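Workshop tips, Pedden robotics club, October 2026

Notes for members working on the sidewalk delivery entry. Simulator tips are at the end.

## Bench

- Label both ends of every cable before it goes into the chassis. Masking tape lifts after a week; use heat-shrink with a paint marker.
- Store wheel hubs and their grub screws in the same Kitden tray. The screws are M3 and the spares drawer is mostly M4.
- Put a drop of medium threadlocker on motor mount screws. Leave it off anything that threads into plastic, as it can craze the part.
- Charge packs on the ceramic tile, at 2 amps, with someone in the room.
- Wipe the lidar window with a dry microfibre cloth. Paper towel scratches it.

## Wheels and curbs

The Koyama tires are 10 cm across and will not climb a full curb. Plan for ramps. If the chassis rocks on a flat bench, loosen the rear axle block, press the frame down and retighten in a cross pattern.

Mayu Takagi's fix for squeaking casters is dry PTFE spray. Oil collects grit and ends up on the carpet.

## Simulator

Run a new route in Zisby before loading it on the robot. Save under a new file name each time; the program overwrites without asking.

Check how the planner treats flat features. A grate set flush with the paving should stay drivable, and a dark joint between slabs should not register as a step. If either one stops the robot, raise the minimum obstacle height by 2 cm and run again. Shadows are a separate problem and belong in the camera settings.

Mark posts by the width of the base. A planner tuned to the shaft will clip the concrete.

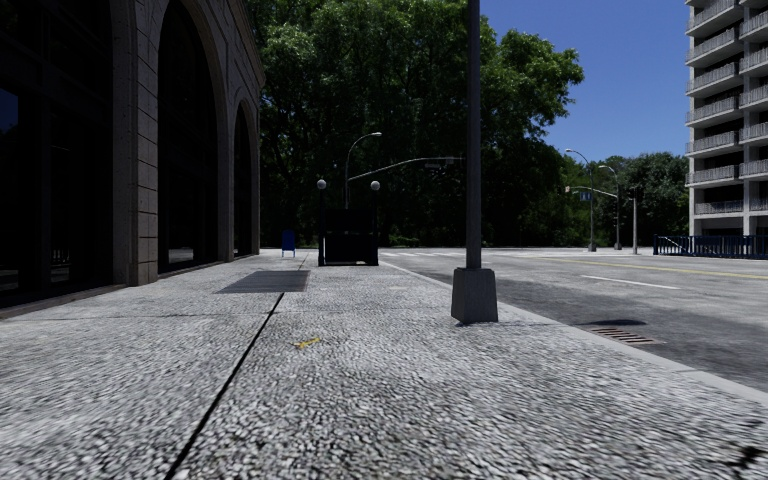
*Street map in Zisby, sidewalk view, with the lamp post base near the curb.*

Turn off the tree shadows only when tracing a fault. Turn them back on before logging a run.

Logs go in the shared folder, limit 32 MB each. Compress anything larger, and put the route name first in the file name so the list sorts properly.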